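Blankets, eiderdowns and the great duvet takeover
Speaker notes, Fri 5 March
Larkier Hall, after the tea break

Opening

Start without the title slide. Ask for hands up: who slept under blankets as a child? Keep hands up if you had an eiderdown on top as well. Keep them up if it slid off in the night. (Wait for the laugh, it always comes.)

Then say who I am and thank Britta Thiele for lending me the bed linen on the side table. People may handle all of it except the lace pillowcase, which is older than it looks and far more delicate.

I grew up in a house with both systems at once. My mother had blankets, tightly tucked, and my aunt in the back bedroom had a feather bed cover brought from Germany, which we children thought was the most luxurious thing in the world. It was like being sat on by a friendly cloud! I have been interested in what people put on their beds ever since.

The bed under blankets

Say the layers slowly, as a list, because half the room will be nodding along: underblanket, bottom sheet, top sheet, blanket, another blanket, perhaps a third, then the eiderdown, then the bedspread over everything. And all of it had to be made afresh each morning.

Hospital corners. Demonstrate on the table with the small sheet. Lift the side, make the triangle, tuck the bottom, drop the triangle, tuck again. I still love doing these. Ask if anyone learned a different way - at Yan one lady had been taught to make the triangle from the foot end and we had a wonderful ten minutes on it, which I can't spare tonight, so keep it short.

Sides to middle. Worn sheets were cut down the centre, turned round and joined again so that the strong edges took the wear. The seam then ran right down the bed where you lay. Pass round Britta's sample. Point out how small the stitches are and ask people to run a thumb along the join.

Blankets were wedding presents, and good ones were expected to last for decades. Read out the bit from Hildegard Wunderlich's letter:

"We were given six blankets when we married and I have two of them still. One is on the dog."

Pause. Drink some water.

Along comes the continental quilt

The word "duvet" is French for down, the soft feathers underneath. Germany, Austria and Scandinavia had been sleeping under down for a very long time before British shops took it up in earnest in the sixties and seventies, and for a good while it went by "continental quilt". I do think that name deserves to come back. It sounds like a railway journey.

The selling point was speed. One shake and the bed was made! Think what that meant to whoever did the beds in a family house, which was nearly always the mother. I've heard women describe their first duvet in the way other people describe a first car.

Not everybody was keen. Things I've been told over the years:

Your feet stick out.
There's nothing to tuck in, so you can't feel where the bed ends.
It looks like an unmade bed even when it's made.
Where does the dressing gown go?

Ute Lammers put the other side very well when I spoke to her in May. She came here as an au pair at 16, took one look at her tightly tucked bed and had no idea how to get into it. She slept on top of it for two nights with her coat over her.

The cover problem

This is the section people talk to me about afterwards, so don't rush it.

A duvet has to go inside something, and getting it there is a skill. There are two main schools. One is the inside-out method: turn the cover inside out, put your arms in, grab the far corners, take hold of the duvet corners through the cloth and shake it all down over itself. The other is the roll, where you lay cover and duvet flat, roll them up together like a Swiss roll and turn the open end over the whole lot. It looks like a conjuring trick. I can do the first in my sleep and the second only with the instructions propped on the pillow.

Buttons, poppers, ties or an open envelope end? Quick show of hands. Poppers usually win. I'm for buttons and will say so.

Colour

White was the rule for sheets for so long partly because white could be boiled. Once washing machines and faster dyes were in ordinary homes, colour came flooding in: orange, brown, mustard, avocado, great big flowers. Hold up the brown and orange pillowcase. Enjoy the groan.

Blue has never really gone away, and I think it flatters nearly everything you put it with, green included.

Two slides, blue fabric in both. 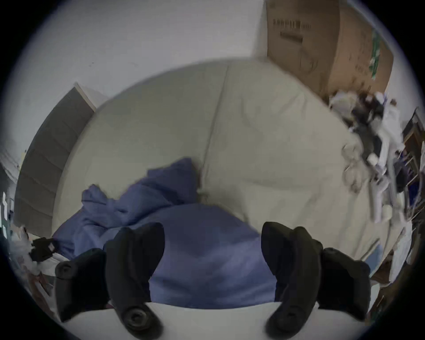
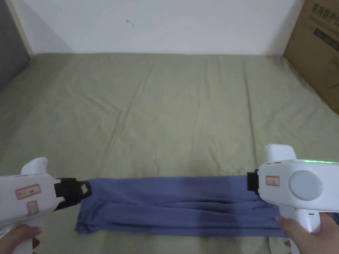
My own theory is that we pick bedroom colours by what we had as children, or by what we weren't allowed. Lindiwe Nel has slept in yellow sheets all her adult life on the strength of one week at her cousin's. Ask the room: what colour was your first duvet cover? Take four or five answers. If somebody says football team, ask which team, that gets the back rows going.

Blankets again

Bring it up to date. Woven blankets are turning up again, folded over the foot of the bed or layered on top of a thin duvet in winter, and I'm delighted. Plenty of couples now have a single duvet each on a double bed too, as has long been common in Germany and Scandinavia. It does away with the three o'clock tug of war. Svenja Rieger was astonished that anyone in Britain thought this needed explaining.

Questions

Likely ones: how to wash feathers (big machine, slow drying, plenty of shaking - check the label first), whether old eiderdowns can be re-covered (often yes, bring it to me at the end and we'll look at the seams), and what a tog is (a measure of how well the cloth keeps warmth in, higher is warmer).

Remind everyone that the sign-up sheet for the mending afternoon is by the door. Bring a sheet with a worn middle and sharp scissors. Britta has the thread.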